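July, 7:40 a.m. – wash shrinkage, Gimside jersey

Second lot from Öztürkmen, black cotton knit, conditioned overnight. Marked six swatches at 500 mm both ways and ran five cycles at 40 °C, line dried. Lengthwise loss nearly 4 percent, widthwise under 2. First lot was better lengthwise.

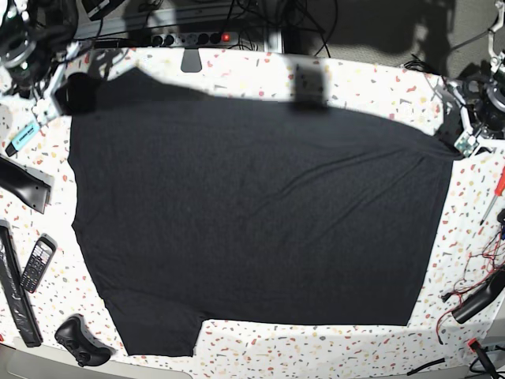 Spirality still to be measured. The Aststead method wants the side seam read after cycle five – I had been reading after cycle one, so the old figures in the binder don't compare. Struck them out.

Erkitel balance drifts when the dryer is on. Reweigh swatch 519 before cutting.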